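Two weeks with the Iltlow gripper kit

April
Posted by Dundik Workshop Notes

Quick one tonight, kettle's on and I've got an early start. A few of you asked what I ended up doing about the gripper, after all my moaning in March about the old one. Short version: bought the Iltlow kit. Longer version follows, in no particular order.

Paid $1773 for it, landed. That's the wide-body gripper, one set of long fingers, one set of short, the flange adapter, a cable pack and a year of Claltov, their software. Shipping was seven days, which surprised me. Box was a bit squashed on one corner but the foam did its job.

Didn't get the soft finger pads. They're extra, $80 a pair, and you can't buy just one. More on that.

Fitting it. Manual says half an hour. Took me most of an evening - partly my own fault, I had the adapter ring on upside down and couldn't work out why the bolts wouldn't line up. The drawing in the manual shows it from below and doesn't say so. Once I flipped it everything went in nicely. Bolts are decent. They give you two spares and a hex key that's actualy the right size, small mercies.

The cable is my first real gripe. It's stiff. It wants to do its own thing, and if you don't leave enough slack the wrist tugs on it when it rolls right over. Leave too much and it catches on stuff. I've redone mine three times. Zip ties every hand-width on the upper link, then one big loose loop at the wrist, seems the best so far. If Iltlow are reading - a softer cable please, I'd pay for it.

Software next. Claltov is fine. Bit grey, bit slow to open, and it logs you out if you walk away to make a cuppa. But the grip settings are in plain words and the force slider does what it says. You pick a width, pick a force, save it with a name, done. I had my first saved grip going before tea. The old gripper I had to edit a text file for every single thing and I don't miss that one bit.

It does nag you to update. Every. Time.

Right, the grip tests. I don't do blocks and cubes any more, they tell you nothing about a kitchen. Everything I try comes out of the cupboard or from under the sink. Mugs, a sponge, tins, squeezy bottles, the pepper grinder. Near-empty squeezy bottles are the ones I care about most, as the weight's all gone and the walls are thin and they'll skate off if you so much as breathe on them.
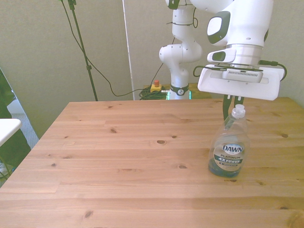
My rule for bottles is grab high and come straight down. Neck first, body only if you have to. The long fingers suit this, they've got the reach to get past a cap without the gripper body bumping anything. With the short ones I kept running out of room. Went back to long after one go and haven't changed since.

Force wants to be low. Lower than you think. Claltov starts you off at the middle of the slider, way too much for anything plastic, and I had a shampoo bottle burp all over the bench on day two. Smelled lovely for a week. Start near the bottom and creep up.

Score so far, kept in a notebook with a coffee ring on it: 76 clean lifts out of 80 on the bottles. Three of the four misses were the same honey bottle, sticky and a daft shape. The fourth I'd put the wrong width in. So call that one mine.

Mugs are good if you go over the rim. By the handle, forget it. The sponge was easy. Tins no trouble, though the big tomato ones are close to as wide as it'll open and you have to be dead centre. The pepper grinder slips. Smooth fingers on smooth wood, slow slide, thunk. That's where the soft pads would come in, I reckon, and it's a bit cheeky that they're not in the box at this price.

Noise - quieter than my old one. There's a little whirr when it closes and a click at the end. My neighbour through the wall hasn't said anything, so.

Support, I emailed twice. First time about the ring, got an answer next morning, friendly, with a better drawing attached (put that one in the manual!!). Second time about the log-outs, and I'm still waiting.

I did look at the Filip before buying. Cheaper, and the colour's nicer, if you care. But it opens narrower and I couldn't find anyone who'd used one for more than a month or so. If you have, leave a comment, I'd like to know how the fingers wear.

Would I buy the Iltlow again? Yeah. With the pads, and grumbling about the pads. If you only ever pick up one kind of box all day it's more than you need, get somthing simpler and spend the rest on a better table.

Still to try: zip-lock bags, eggs (wish me luck), and the drawer handles. Will do eggs first, over a tray.

7 comments
Shared 80 times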